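## 4. Older games and the used-copy market

### 4.1 Sample of listings

The listings came from two resale sites, Ronar and Lukness, and were collected over a single week in August. A listing was kept if it named one game for one home console, gave an asking price, and said whether the case and manual were included. Bundles, sealed copies and loose discs sold "for parts" were dropped. After this step 656 listings remained, of which 468 were for games that had been out of print for more than ten years. The rest were newer titles and serve as the comparison group.

Each listing was matched to a short record of the game: genre, year of first release, number of players, and whether a later re-release exists on a current system. Matching was done by title and region code. Where a seller gave no region, the cover text in the listing was used, and if that was unclear the listing was left in the sample but marked as unmatched. Unmatched listings are included in the price figures and left out of the genre figures.

### 4.2 Player survey

Price alone says little about whether anyone wants to play a game. A copy can be cheap because it is common, or because it was badly reviewed when it came out, or because the sports roster inside it is out of date. We therefore asked members of the Athumani player forum which older games they had bought used, which they had finished, and which they would recommend to a friend who had never owned the console. The survey was open to all members and 341 complete responses were received.

The questions on household setup covered the television, the console and the shared items that people listed under "other things in the room."
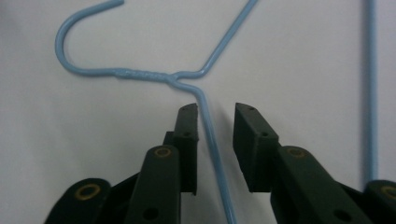
**Figure 2.** Blue wire clothes hanger on an off-white surface.

Respondents were asked to name up to five games. They were free to name fewer, and many did. Titles were corrected for spelling by hand. Sequels were counted as separate games, while "greatest hits" printings were counted together with the original printing. We didn't try to separate people who played on original hardware from people who used a later console that reads the same discs, as the survey wording did not make this clear enough.

### 4.3 What counts as overlooked

The word "underrated" appears often in the forum answers and is used in several ways. Some players mean a game that got poor reviews and deserved better ones. Others mean a game that was reviewed well and sold badly. A third group seems to use it for any game they liked as children and have not heard mentioned lately. For this paper we use the second meaning. A game is treated as overlooked if it had favorable reviews at release, is no longer in print, and was recommended by respondents more often than its share of listings would predict.

This measure has a known weakness. Games with few listings can pass the test with a small number of recommendations, so a rare puzzle game with a loyal following may rank above a widely owned adventure game that many more people enjoyed. Petro Bilyk suggested setting a minimum number of listings per title, and we adopted this for the rankings in Section 5. Titles under the minimum are reported in the appendix without a rank.

### 4.4 Genre and price

Sports games made up the cheapest group on both sites. Asking prices were low whatever the condition of the case, and a missing manual made almost no difference. Role-playing games were at the other end. Here the manual mattered a good deal, and sellers on Lukness in particular described its condition at length, down to pen marks and folded corners. Platform games fell between the two and varied more within the genre than any other group.

Re-releases had a weaker effect than we expected. In most genres the used price of an original disc was similar whether or not the game could be downloaded on a newer system. Racing games were the exception, with lower prices where a re-release existed. The forum comments suggest that racing players care more about picture quality and less about owning the original case.

Asking prices are not sale prices. Neither site shows the final amount once a listing closes, and the Karura price archive, which does record completed sales, covers too few of our titles to be used as a substitute. The comparisons in Section 5 should be read with that limit in mind.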